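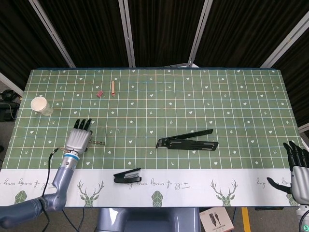 Figure 9. Tabletop work area during a session. The robot's left hand holds a spiral metal tool above the cloth; a paper cup, a stapler and a folding stand lie within the work area.

4.2 Rules for tools and cables

The Nivport protocol treats any hand-held item with a shaft or point as a tool, whatever its size. A tool may be moved only above the tabletop (Figure 9), and no person may reach over the cloth while a hand is closed on one. Objects may lie in any pose, including on their side, and operators do not set them upright between trials.

Cables get their own rule. Those attached at the wrist are checked before each session for free travel at full elbow bend, and cables on the floor must stay clear of the operator's path. The May revision also added a check of the floor tape.

We logged 4000 trials under these rules. Of these, 3898 met every item and were kept. Most of the rest failed on the cable check - a fault that the earlier Hondard checklist did not cover.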